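Two Arms on the Sorting Table

Sachiko Uchida has worked the sorting table at Flimside for most of her adult life. The firm takes in mixed small parts from toy makers and display shops, sorts them and sends them back out in trays. Until last year all of it was done by hand. Then the company decided to put two robot arms on one of the tables, and Uchida was asked if she wanted to help set them up.

"I said yes before I knew what the job was," she says. "I figured I'd rather be in the room."

The room, for the first few months, was mostly on a screen. Flimside works out each new task in simulation before anything is tried on the floor, and Uchida spends part of each shift next to Wissam Zoubi, who builds the models and writes the programs. He came over from Druken, a packaging company, where he did similar work with bigger machines.

"In packaging everything is the same size," Zoubi says. "You teach it one box and you're finished. Here you get a block, then a bar, then a rod that's lying at an angle. The arm has to come down on each one differently."

He admits that his early programs were slow. Uchida would watch a run and tell him what she would have picked up first. Often it was a matter of order. She takes the piece that is in the way of the others, even when another one is closer.

"I never had a name for that," she says. "I just did it. He had to ask me why, and I had to think."

They went through 339 runs of the first task before they agreed it was ready to try with real parts. Uchida kept her notes in a school notebook, one line to a run. Most of the lines say "too high" or "wrong one."

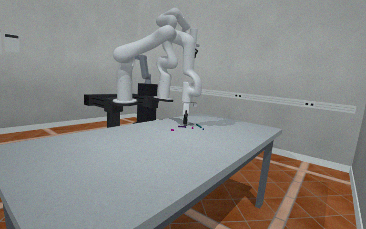
I asked what had changed for the people on the shift. Uchida took some time with that one.

"The hands, first of all," she says. "Four of us used to do the small parts all day. By the afternoon you can't feel your thumb. Now two of us are on small parts and we trade off with inspection. I sleep better."

The other two moved to the Montecinos account, which is larger pieces and more walking. One of them likes it. The other has asked to come back, and so far there is no opening. Uchida brought this up herself, and she wasn't happy about it.

"They told us no one would lose a job, and no one did," she says. "But she lost the job she had. She sat next to me. We talked all day. That's gone, and I don't think anyone put it in the plan."

Zoubi doesn't argue with her. He says the meetings he attended covered output, floor space and safety, and that seating never came up. He has since asked for the inspection bench to be moved closer to the sorting table so people can hear each other. The request is still open.

Pay was the other sore point. Uchida was doing training work for several weeks at her old rate before the company agreed to a new grade. She now gets the higher rate for the hours she spends on setup, and the regular rate for the rest. She fills out two time sheets.

"It's a little silly," she says. "But it's more than before."

Both of them expect more tables to go the same way. The next one planned is for Vomosham, a customer whose parts are thin and tend to stick together. Uchida has doubts. She sorts those by feel, sliding one piece off another with a fingertip, and she hasn't yet found a way to explain it that Zoubi can use.

"I've tried it on the screen three different ways," he says. "She shakes her head every time."

She has started taking a tray of the parts to his desk at the end of her shift. He tries to separate them himself, with his eyes closed, while she tells him what he is doing wrong.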